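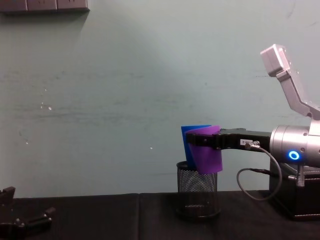 Hevorus sheet gripper kit

Parallel gripper, cable and mounting parts for handling thin flexible sheet with a bench-mounted arm

Status: in stock
Page last revised: Apr 14, 2019

Overview

The Hevorus is a two-jaw electric gripper with a slender body, intended for work where the jaws have to reach over or into a container without the wrist fouling the rim. It is supplied as a kit for users who already own a small arm. The arm, the table and the controller are not included.

Most grippers of this size are sold for rigid parts. Plastic sheet behaves differently. It bends around the jaws, slides against its neighbour and springs back when released. The Hevorus jaws are long and narrow so that sheet can be held near one edge with the free end hanging down. The pencil cup job, in which a blue sheet and a translucent purple sheet are held together over a black mesh cup with their lower edges in its mouth, is one of the bench tasks listed further down this page.

What is in the kit

1 gripper, black, with body label
1 gripper cable, black, straight connector
1 wrist adaptor plate with screws
1 pair of plain jaws, fitted
1 pair of ribbed jaws, loose
2 spare jaw pads
1 hex key
Printed mounting sheet

The ribbed jaws are for card and paper. They mark soft plastic and should not be used on clear or glossy sheet.

Specification

Jaw type: parallel, two fingers
Jaw opening, fully open: 60 mm
Grip force: adjustable in 12 steps
Supply: 24 V DC, through the cable
Position feedback: yes, from the motor side
Force feedback: estimated from motor current, no separate sensor
Mounting: adaptor plate, four screws
Warranty: 2 years, jaws and pads excluded

The force steps are not evenly spaced. The lower five are close together and are the ones used for sheet. From step 6 upwards the gripper will crease most thin plastic.

Mounting

Remove power from the arm before fitting. Bolt the adaptor plate to the wrist flange, then the gripper to the plate. The connector should face away from the side on which the arm folds. Tighten the screws in a cross pattern by hand. No thread lock is needed on the plate, and it makes later removal difficult.

Set the tool length in the arm controller to the figure on the mounting sheet. There are separate figures for the plain and the ribbed jaws.

Cable routing

The cable leaves the gripper body at the connector and should hang in an open loop below the wrist before it returns along the arm. Do not tie it flat against the wrist joint. A tight cable limits wrist rotation and puts load on the connector, and most of the returns we receive are for damaged connector pins. The loop must also be kept out of the path of any container the gripper is reaching into. Turn the wrist through its full working range at low speed and watch the loop before running a programme.

Handling two sheets together

Two sheets can be carried in one grip if they are of similar thickness. The points below come from our own bench work at Vuncombe.

Bring the top edges level before gripping. A step between the edges grows when the pair is lifted.

Approach from above with the jaws pointing down or sideways, according to the clearance. With a sideways approach the front sheet will curve round the jaws. This is acceptable as long as the lower edges stay clear of each other.

Use force step 2 or 3. If the rear sheet slips, go up one step and reduce the lifting speed before going any further.

Lower the pair over the container until the bottom edges are inside the rim, then stop for a moment. Sheet that is still swinging tends to catch the rim on one side.

Open the jaws slowly. A quick release lets the curved sheet spring outward, and it may carry the other one with it.

A light container can be dragged by the sheet. A cloth or rubber surface under it helps. If the container still moves, weight the base.

Bench tasks

The tasks below are supplied as waypoint files on request. They need to be taught again for each arm and table height.

Task A: single sheet, flat stack to tray
Task B: single sheet, tray to upright slot
Task C: two sheets, upright into pencil cup
Task D: card, box to box, ribbed jaws

Task C is the slowest of the set and the most sensitive to cable routing. Task files are tested on a two-arm table, though all four can be run with one arm.

Limits

The gripper is not sealed and is not suitable for wet work or for food. It will not separate sheets held together by static. For that job, use the Tsikata suction head, which fits the same adaptor plate. The force estimate drifts during the first few minutes after switch-on, so step settings should be checked once the unit has been running for a while.

The jaws are not rated for use near people without a guard.

Options and spares

Tsikata suction head, with tube
Plain jaws, pair
Ribbed jaws, pair
Jaw pads, pack of 12
Extension cable, 2 m
Skastside adaptor plate, for flanges with the older hole pattern

Orders for the Skastside plate should state the flange diameter. The plate supplied with kits shipped before March is 5 mm thick and needs the longer screws, which are sent free of charge on request.

Delivery

Kits are packed in one carton and sent within 5 working days. Spares are sent by post. Units returned for repair should include the cable, even when the fault is thought to be in the gripper.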